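Plutness Reading Rooms — progress report to the Holroyd Fund
July 22, 2025
Prepared by Dean Mottram

Short version: we're open in both towns, spending is under where we said it would be, and the evening sessions are doing better than the daytime ones. Longer version follows. Apologies for the rough edges, I wanted this in before the deadline and the quarterly numbers only came through last night.

Sessions

Evening adult reading group now runs twice a week at the Mirkasine branch. 16 regulars, up from a handful in the winter. Mostly people coming off shift at the packing plant, so the start time moved to 7:15 and that fixed a lot of the lateness. Daytime group is still thin. We tried a morning slot, then an after-lunch slot, neither one stuck. My feeling is we should stop moving it around and let people get used to one time.

Tutor training: done for this year. 24 people signed up, most finished. The ones who didn't were nearly all held up by the background check, which is taking far longer than the state website says. We've started handing out the forms at the first meeting instead of the last one. Should of done that from the start.

One-to-one tutoring is where the waiting list is. I don't have a good answer yet. Pairing people up by schedule works, pairing them by reading level mostly doesn't, and doing both at once eats an entire afternoon of Anselmo's time every week.

Books

We ordered 1,000 titles under the grant. All delivered, most of them shelved. Large print goes out fastest, then the car repair manuals, then cookbooks. The graded readers we were so sure of are hardly moving — learners tell us they feel like school. Will swap part of next year's order toward magazines and short nonfiction if you're okay with that. Let me know, it's a line change and not a budget change.

Cataloging is behind. The Drosex software we switched to in the spring drops the second author on import, so every one of those records has to be fixed by hand. Support says a patch is coming. No date on it.

Money

Rent and utilities on track. Printing over, mostly the bilingual flyers, which had to be redone after the phone number was wrong on the first batch (my mistake). Travel well under. Request to move the travel balance into printing is attached as a seperate page.

Space

Mirkasine is fine. The second site is still short on shelving and the back room needs a door that closes properly, you can hear the front desk through the whole lesson. Landlord has agreed to look at it. Seating for the reading corner: leaning toward light wood with a seat pad, easy to wipe down and not too much like a waiting room.

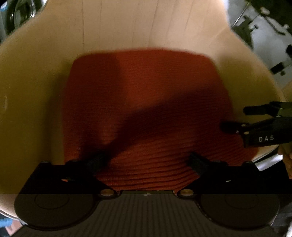 Dean Mottram

Next steps

— Fix one time for the daytime group and leave it alone through November.
— Get the waiting list down. Anselmo Bravo is drafting a simpler matching form, I'll send it when he's done.
— Finish the catalog cleanup, patch or no patch.
— Door.

Two things we need from you: a yes or no on the book order change, and a yes or no on the printing transfer. Email is fine for both. The printing one is more urgent, the fall flyers have to go to the shop soon and I'd like to get the number right this time.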